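Keeping Old Computers Going: A Repair and Reuse Study in Irirdale
Student project report
Tsehay Nigatu and Daichi Koyama
Dec 2, 2019

Why we picked this topic

When we started looking for a project last July, Daichi had just watched his aunt put a perfectly good-looking desktop out on the nature strip for the council pickup, and the two of us got talking about how many machines must go that way every year in a town the size of Irirdale. We are both fond of old things (Tsehay still uses her grandmother's sewing machine for everything from curtains to bike bags), so it seemed natural to ask why people give up on a computer so much sooner than they would give up on a toaster or a lawnmower.

Our supervisor suggested we keep it small and talk to real households, and we are very glad we listened, as our first plan covered the whole region and would have kept us busy until we were both grey.

What we did

We put a short paper survey through letterboxes in the streets between the Olach shops and the river. We delivered 340 of them on foot over two rather damp weekends, and 161 came back, a far better result than either of us had dared to hope for. The form asked how old the household's main computer was, what had happened to the one before it, and whether anybody had tried to have it fixed. We left a big blank space at the bottom for comments, and people filled it generously - one gentleman wrote on the back as well and then added a second sheet.

After that we sat down with 4 households for a longer chat, usually over tea and once over a very good lemon slice.

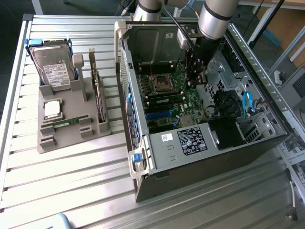
The chats were where the survey answers started to make sense. On paper, "it got too slow" was the most common reason for replacing a machine. Around the kitchen table it became clear that "slow" covered all kinds of trouble, from a full disk to an email program that took its time opening, and that most people had never had anyone look into it. They felt a little embarrassed to ask. One mother of three told us she had carried her tower as far as the shop door, seen how young everybody behind the counter was, and carried it home again.

Cost was the other big worry, though it was mostly a worry about the unknown. People didn't mind paying for a repair so much as not knowing what they would be asked to pay. Moges, the repair shop on the Olach side of the bridge, began putting its prices up on a board by the door this year, and the owner told us the number of people simply wandering in had grown since then. We can't show that one caused the other, but it did match what our households were telling us.

Parts and what they are worth

We had both assumed that an old computer was worth either its full second-hand price or nothing at all. A whole desktop can be hard to sell, yet the pieces inside may be useful to somebody else, provided they are taken out with care and kept where they won't be knocked about. Memory and drives were the parts most often mentioned to us as worth saving. 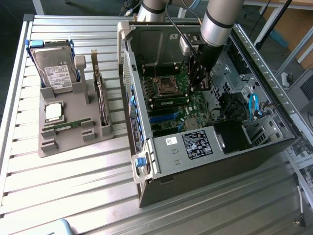
Figure 1. Computer parts in a holder beside an opened desktop tower.

Drives brought up a separate question that we hadn't planned for at all, and it turned into one of our favourite parts of the project. Many households were holding on to dead computers because of the photos on them. They weren't going to use the machine again, they couldn't bear to throw it out, and so it sat in the garage beside the Christmas tree. In one home there was a tower that had moved house twice without ever being plugged in! Any collection program that ignores this will miss a lot of machines, however nicely the flyers are printed.
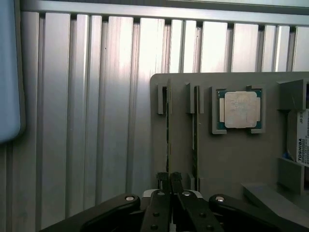

Figure 2. Two memory modules, a processor and a Toshiba hard drive in a parts holder.

What we would suggest

The neighbourhood centre already runs a clothing swap, and we think a repair morning could share the same hall and the same urn. We worked out a first budget of $230, covering screwdrivers, anti-static mats, printing and biscuits. A table just for copying photos off old drives should be part of it from the first session, with the owner sitting alongside so that nothing is wiped by mistake. Prices for any replacement parts should be written up where everyone can see them.

We also looked at Praltix, the online booking tool the centre uses for its classes, and it would do the job, although several of our older neighbours told us quite firmly that they would rather ring up.

Limits of the study

Our streets are mostly family homes, so renters and students are thin on the ground in our results, and people who care about repair were probably more likely to send the form back. We also forgot to ask about laptops separately, a mistake we noticed the evening after the last letterbox. If another group takes this on, they are very welcome to our survey form and our street map, both of which are in the folder at the school library.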